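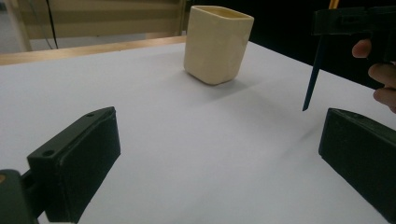 Pleva adds square ceramic cup to Alano tableware range

December 20, 2018 - Pleva has extended its Alano tableware range with a square-sectioned ceramic cup. It is the first piece in the range that is not round and will be supplied to cafés, canteens and kitchen shops from June.

The cup has four flat faces joined by rounded vertical corners. The rim is slightly wider than the base, so the walls lean outwards a little towards the top. The lip is thin. The outside is matt, in a colour between off-white and pale beige, with soft speckles and a slight mottling. Inside, the wall takes on a faintly yellow tone.

The speckle comes from the clay body and shows through the glaze during firing. Its spread cannot be fully controlled, and Pleva does not sort finished cups by pattern. Buyers who order several boxes should expect differences between one cup and the next. These are not treated as faults under the Alano returns terms.

"Square forms are harder to fire than round ones," said Hatem Chraibi, product manager for the Alano range. "Flat walls tend to pull inwards as they dry. We changed the mould 6 times before the faces stayed straight enough to pass, and most of that work went into the corners. A tight corner cracks, and it is also awkward to clean with a sponge."

The corner radius is the same on the inside and the outside of the cup. Wall thickness is even down to the base, where it increases to lower the centre of weight. The foot is left unglazed and is ground flat after firing. Pleva recommends wiping the foot dry before the cup is placed on untreated wood.

The cup has no handle. It is intended for water, juice and short coffees, and can also be used on a desk or worktop for pens and small utensils. It may be washed in a dishwasher. It should not be placed on a hob or under a grill.

Cups are packed 12 to a box, with card dividers between the rows. The square section allows a closer fit than the round Alano beaker, and the outer box is smaller as a result. Cups should not be stacked inside one another - the taper is too slight for this and the rims may chip.

The first production run is 2730 cups. Trade orders will be handled by Abernathy, which already distributes the round Alano pieces. The minimum order is 2 boxes.

Samples and a data sheet giving dimensions, capacity and care instructions are available to trade customers on request from the Pleva sales office.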